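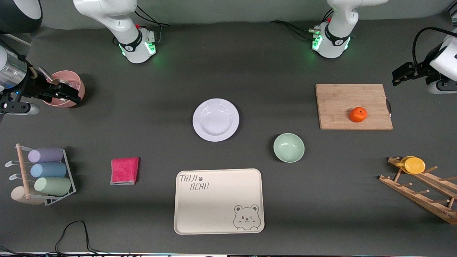 Cubiertos sueltos del rastro: ¿los mezcláis o buscáis el juego completo?

marusela_36
¡Hola a todos! Llevo desde agosto comprando cubiertos viejos por piezas y estoy enganchadísima. Ayer me traje dos cucharas de postre de la marca Miltero (¡con el mango estriado!) y no pegan con nada de lo que tengo. ¿Los ponéis mezclados en la mesa?

tenedor_torcido
Mezclados siempre. En mi casa no hay dos tenedores iguales y a la gente le encanta elegir el suyo.

Sirkka Nieminen
Yo no puedo, lo siento, jaja. Tardé años en completar un servicio Flurik y cuando encontré la última pala de pescado casi lloro en mitad del mercadillo. Es otra forma de disfrutarlo.

tenedor_torcido
Pero luego os da miedo usarlos y se quedan en el cajón...

Sirkka Nieminen
Los míos salen a diario, hasta para la tortilla francesa.

pepe_alpaca
Marusela, mira si llevan punzón por detrás. Si son de alpaca plateada, nada de lavavajillas. Bicarbonato, agua templada y paño suave.

marusela_36
¡Pone Miltero 805! ¿Eso es el modelo?

pepe_alpaca
Yo diría que sí, el modelo. Hazle una foto al punzón y lo comparo con mi catálogo, que me falta justo esa página pero tengo el índice.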